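Chapter 8
Arriving: The First Day in a New Place

Every trip has a first day, and travelers tend to write about it badly. They either skip it, as if the trip only began once the bags were unpacked, or they spend so many pages on it that the reader is tired before leaving the airport. This chapter looks at the arrival as a subject in its own right: what a traveler notices, who does the explaining, and how much of it is worth putting on the page.

Chapter 7 followed a writer through the planning of a trip to the island of Skesetti, up to the moment the ferry left the mainland. We pick up the same trip at the harbor. You will need the map on the inside cover and the ferry timetable from the end of the last chapter.

8.1 What arrival does to attention

People notice more in the first few hours than they will for the rest of the stay. The color of the buses, the smell of the fuel, the way people line up or don't – all of it seems to matter. By the third day most of it has gone quiet. A writer who waits until then to take notes will have lost the best material.

The Skesetti notebook has 37 entries. Of these, 16 were made on the day of arrival, most of them on the dock or in the van to the town of Waltell. They are short and often dull to read. One says only "gravel, then no gravel." Another lists the prices on a bakery window. The finished essay used very few of them directly, but its writer has said that the opening pages could not have been written without the whole set.

Early notes also record mistakes. The writer took the grain tower at Waltell for a lighthouse and described it as one for half a page. That error stayed in the essay. It tells the reader how the place looked to someone who did not yet know it, and a corrected version would have lost this.

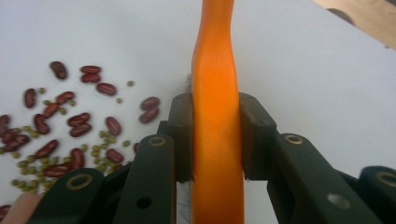

8.2 The guide as a character

On most organized trips the first local voice belongs to a driver or a guide. This person has given the same talk many times and knows where the laughs are. The talk is part of the place, but it should not be mistaken for a neutral account of it.

In the Skesetti essay the van driver talks for some 2 hours, with one stop at a roadside stall called Phromma. He covers the weather, the fishing quota, his sister's wedding and the old salt trade, in that order. The writer gives him a single paragraph and quotes him twice. Read that paragraph now (it is the fourth in the essay) and note which of his subjects were left out.

8.3 Checking what you were told

Claims made on the first day need to be checked before they are printed. The driver said the salt works closed in April. The display at the Verum museum gives a different month, and the harbor office had no record at all. The writer kept the driver's version, but kept it as something he said.

Before going on to the next section, find your own notes from a recent trip, however short. Mark every statement that came from another person, and write beside it who that person was. If you can't remember, write that down too.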